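Slide 4 - open day, Soteck lab, 18 February 2023. Two arms, one table, pen handling. Visitors came in groups of 10.

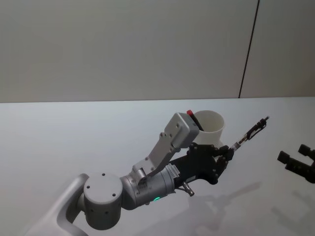

Each group got the same short run. Natália Moreira kept the speed low - say why: people stood close. 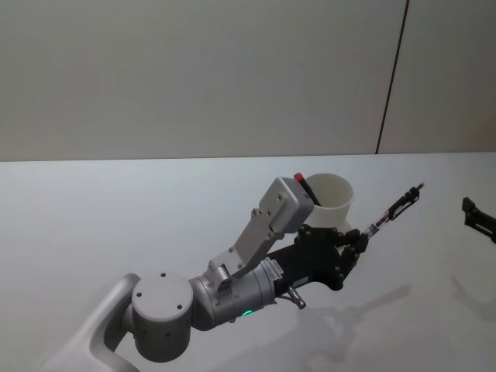 Most questions were about grip. Point out that the fingers close on the barrel, with the clip end left free. Then the cup, and the red-capped marker in it. Skip the Gunovell cost figures unless asked. Next slide: cycle log, 718 entries.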